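Filed under: Visiting & Renting > Common Questions

Frequently Asked Questions about the Irenside Shared Kitchen

How far ahead do I need to book?

Two weeks is comfortable for most of the year. The fall is another story, what with everybody putting up applesauce and pickles at once, so if you have your heart set on an October morning please write to us in the summer and we'll pencil you in.

What does it cost, and is there a deposit?

A half day is $60, and we ask for a $200 deposit that comes back to you once the keys do. If you're renting for a family gathering and the money is tight, talk to Béla Hajdu at the front desk before you give up on the idea. He has been known to find a quiet afternoon at a kinder price.

Can I bring my kids?

Oh, please do! Children are welcome any time the big ovens are off, and there's a basket of puzzles and picture books in the hallway that has kept many a four-year-old busy through a long batch of jam. We do ask that one grown-up stay with them the whole time. 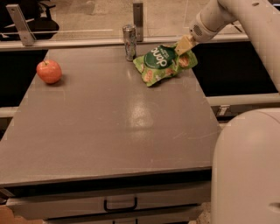 Teenagers twelve and up can cook alongside you, as long as they've tied back their hair and put on closed shoes like the rest of us.

May I leave food in the fridge overnight?

Yes, for one night, on the bottom two shelves. Put your name and the date on it in letters large enough for a tired person to read. Anything without a name goes out at 8 the next morning, and we do feel terrible about it every time (there was a very handsome lasagna last winter).

Where do I park?

The lot behind the building on Orkholm Street is ours, and you can pull right up to the side door to unload. Once you're unloaded, please move over to the far row so the next person can do the same.

What if I have to cancel?

Life happens, and we understand. Let us know at least two days before and we'll return everything you paid, or move you to another date if you'd like that better.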